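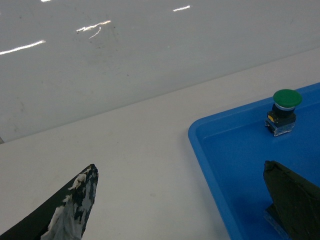
Figure 1. Blue plastic tray on an off-white tabletop, next to a glossy panel with smudges on it.

Cleaning Shared Surfaces at Elness Hall
Project report, Introduction to Building Services
Rohani Wattimena and Caoimhe Ó Dubhghaill
2022-02-15

1. Background
Elness Hall has shared study rooms on every floor. Students had complained that the tables looked dirty even on days when they had been wiped. We wanted to find out whether the problem was the cleaning schedule or the surfaces themselves. Glossy surfaces show marks under ceiling lights that a matte surface hides, so looks alone are a poor guide.

2. Method
We handed out a short survey in October and got 69 replies. We also checked 13 tables before and after the evening cleaning. Each table got a score from one to five for visible marks, and a second score for how a white cloth looked after one pass across the top. Caoimhe did all the scoring so that the numbers would be consistent. Rohani ran the survey and typed up the results.

3. Results
Of the 69 students who replied, 34 said they wiped a table themselves before sitting down. Most used a dry paper towel. On the cloth test, the matte tables were no cleaner than the glossy ones, but they scored better for visible marks in all but two cases. Seven tables still had sticky patches after cleaning, mostly near the outlets where people eat while their laptops charge.

The spray bottles were another problem. The label says to leave the cleaner on for a full minute – in practice it was wiped off right away on every table we watched.

4. Limits
One person scored everything, and she knew which tables had been cleaned. We did not test for bacteria. The survey was left at the front desk, so students who rarely use the study rooms are probably missing from it.

5. Suggestions
Put a spray bottle and cloths in each room. Move the trash cans closer to the outlets. We would also like to repeat the cloth test in the Kocabaş building, where all the tables are matte.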